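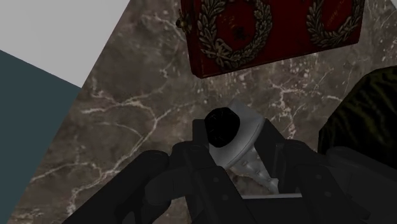 MAT 214 Interior Materials
Unit 6: Marble as a Work Surface

6.1 Composition

Marble is a metamorphic rock made mainly of calcite, dolomite, or both. It forms when limestone or dolostone recrystallizes under heat and pressure. Pure calcite marble is white. Gray tones usually come from carbon, and browns and yellows from iron oxides. Clay, silt, and other impurities in the parent rock produce much of the banding.

Many veins are fractures filled later by calcite or another mineral. A filled fracture can be as sound as the surrounding stone, or it can be a plane of weakness. Appearance alone does not settle the question. The trade also sells some hard limestones as marble because they take a polish, so request the petrographic name for any stone you specify.

6.2 Hardness and acid attack

Calcite is 3 on the Mohs scale and dolomite is 3.5 to 4. Steel knives and quartz grit scratch both. Calcite reacts with weak acids, including vinegar and citrus juice, and the reaction removes polish. The resulting dull mark is an etch. An etch is a loss of material, and a stain is absorbed matter. They are treated differently: an etch is rehoned or repolished, while a stain is drawn out with a poultice.

Penetrating sealers slow absorption. They do not prevent etching.

6.3 Dead load

Worked case, Barville kitchen, run A:

Length 2,000 mm
Depth 735 mm
Thickness 20 mm
Density 2,700 kg per cubic meter
Mass 79 kg, before cutouts

At 30 mm the same top has half again the mass. Check the cabinet fixings against the 30 mm figure even when 20 mm is drawn, as thickness is often changed late in a job.

6.4 Support and cutouts

Base cabinets must be level and in plane before templating. Shim under the cabinet. Do not use adhesive to take up a gap under the stone. Support is continuous along the front and back rails, and any joint falls over a solid panel.

Inside corners of sink and cooktop openings are cut to a radius. A square corner concentrates stress, and cracks tend to start there. Keep openings clear of major veins where the layout allows.

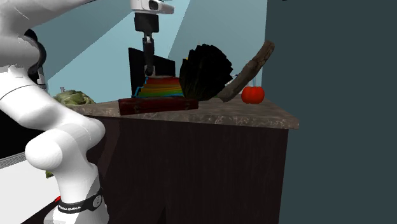

One fabricator who read the October version of these notes objected to the last point: on a heavily veined slab there is often no clear area large enough for a sink, and the better course is to reinforce the narrow strips front and back and let the veins fall where they fall. The Selley and Tarent details both do this, with a rod set in a slot on the underside. Either approach is accepted in the assignment if it is drawn.

6.5 Finish

Polished: strongest color, etches most visible.
Honed: lower sheen, etches less visible, oil marks more visible.
Brushed: textured, holds crumbs, slower to clean.

6.6 Assignment

Redraw run A with the Charpentier sink. Show the cutout radius, joint position, and support. Recalculate the mass at 30 mm and state the density used.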